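読了時間 約3分
12月 文:オルガ・パチェコ

子ども作品の保管、浅型の箱を基準に 集合住宅ハレロの整理講習

集合住宅「ハレロ」の集会室で木曜日、子どもの描画作品と細かい手芸材料の保管をテーマにした整理講習が開かれた。主催は住民サークル「スキャンロン」。講師は紙資料の保存処理を手がけるモハメド=アワル・メンサ氏が務めた。

講習の主題は、クレヨンやマーカーで描かれた作品を折らずに平置きする方法である。メンサ氏は丸めて筒に入れる保管を推奨していない。巻き癖がつくと再び平らにするのに手間がかかり、クレヨンの塗り面どうしが擦れて色移りを起こすためだという。代わりに示されたのが、浅い箱の底に白い紙を敷き、作品を描画面を上にして収める手順だった。箱の内寸は作品より縦横とも2センチ程度大きいものを選ぶ。重ねる場合は1枚ごとに間紙を挟み、1箱の上限を厚さ3センチとする。

作業場所についても説明があった。机が狭い家庭では、寝具を片側に寄せてベッドの上を仕分け台に使える。掛け布団は巻いて奥にまとめ、手前に箱を置く。マットレスは沈むため箱が傾きやすく、ひもや小さなブロックなどの細かい物は作品の上に載せないよう注意を促した。

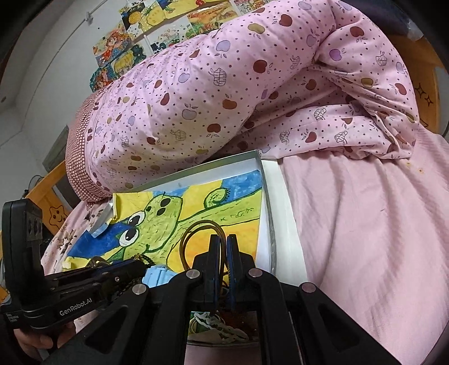

【くらし・収納】

浅い銀灰色の箱に白い紙を敷き、大きな目をした緑色のキャラクターの絵を収めた例では、背景の空が青、下側が黄色とオレンジで塗られている。メンサ氏によると、このように広い面を塗りつぶした作品は線画より色移りが起きやすく、間紙の交換を年1回は行うのが望ましい。

白と緑のひもがもつれた束のような物は、作品とは別の容器に分ける。ほどく作業は後回しでよく、まず金属製の皿やふたなど縁のあるものに移して散らばりを防ぐ。貼り跡の残るテープは無理に剥がさず、作品に接していなければそのまま切り離す。丸まった紙片は作品の切れ端でないことを確かめてから処分する。

箱に付けるラベルは、描いた人の名前、年齢、月の3項目。題名は本人に聞いて書き添えるが、空欄でも構わない。ラベルは側面に貼り、ふたには貼らない。ふたは別の箱のものと入れ替わることがある。

サークルが共用の紙資料棚「プルテン」で保管する作品は217点に達した。棚は集会室の北側の壁沿いにあり、直射日光は当たらない。箱の寸法が不ぞろいで積み重ねに支障が出ているため、今後は今回の浅型に順次移し替える。移し替えの希望者は、集会室入口の用紙に部屋番号と作品の点数を記入する。

次回は布製品と糸類の保管を扱う。ひもは各自持参。

コメント

ゆず茶
間紙は普通のコピー用紙でもいいのでしょうか。薄葉紙が近所で手に入りません。

4階の住人
コピー用紙で2年やっていますが、今のところ色移りはないです。クレヨンの厚塗りは別にしています。

mogura
ベッドで仕分けをやるとクレヨンの粉がシーツに落ちるので、古い布を一枚敷いた方がいいです。

numinine_k
ラベルを側面に貼るのは賛成。うちはふたに貼って全部入れ替わりました。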